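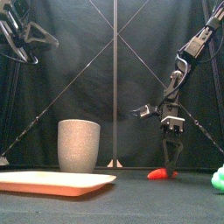 Figure 1. The right-hand arm at the small red item during the table-clearing task.

Can a Machine Clear the Table? Household Chores and Two-Armed Robots
Final project report, Module 11
Submitted by Concetta Rinaldi, Pelwood College

1. Purpose of the project

This report considers whether machines are ready to take over simple chores in the home and in small shops. The question was set by the department in January and was narrowed, after discussion with the supervisor, to one chore: putting loose items away after a meal or at the end of a shift. The task was chosen for its familiarity. Most people do it daily without thinking, and it requires no special tools.

The written part of the project draws on reading and on sessions observed at the Jenisby workshop, where a pair of arms is used for teaching. The author did not write the control software and makes no claims about its design.

2. Background

Machines have washed dishes and clothes for decades, but in both cases a person still loads and empties them. The part left to the person is the part that varies. A plate may be anywhere on the table, and a spoon may lie beneath a napkin. In a factory the same part usually arrives in the same place and the programme can be fixed in advance. A kitchen offers no such order, and a shop counter offers little more.

Caruso, the teaching package used in the course, divides tidying into four stages: finding the item, reaching it, holding it and releasing it in the right place. The same division is used below.

3. Method

The work was carried out on a dark table with one arm on each side. The items were a cup, a shallow tray and small brightly coloured pieces, one red and one green. The aim in each attempt was to move a small piece to the tray. An attempt was recorded as complete only when the piece had been released inside the rim and the arm had moved clear. Each attempt was allowed up to 2 minutes. In all, 14 attempts were recorded, and the notes were entered in the department's log under reference 3682.

The cup was left standing throughout. It served as an obstacle, in the way that a glass or a jug would in an ordinary kitchen. 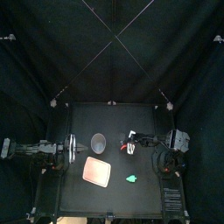 Figure 2. Both arms over the table, with the cup, tray and small green piece between them.

4. Findings

Finding the item gave little trouble. The pieces were bright and the table was dark, which is a generous arrangement. The same result should not be expected on a patterned tablecloth.

Reaching was slow but generally sound. The arms took long paths in order to stay clear of each other, and a person working beside them would probably have lost patience.

Holding was the weakest stage. Rounded pieces tended to turn or slide as the fingers closed, and a second try was often needed. When a piece had rolled towards the cup, the operator stopped the attempt and it was recorded as incomplete. Flat pieces raised a different difficulty, as the fingers had to come very close to the table before they could close on an edge.

Release was reliable once the piece was over the tray.

5. Discussion

The results suggest that a machine can do this chore in a prepared place, with few items and with someone in attendance. They do not support the view that it could be left alone in a family kitchen. Food remains, liquids and breakable items were all outside the project.

A shop floor may be a nearer prospect. Resport, a sports goods shop which answered the author's questions by letter, described returning small stock to trays after closing as a dull job that staff would gladly give up. Speed would matter less there, provided that the work was finished by morning. The shop also noted that its trays are seldom left in the same position, and this would need to be tested.

6. Further work

It is recommended that a later project repeat the task on a lighter table, with the tray moved between attempts, and that the time taken by a person doing the same work be recorded for comparison. Soft items such as cloths and gloves should be treated separately.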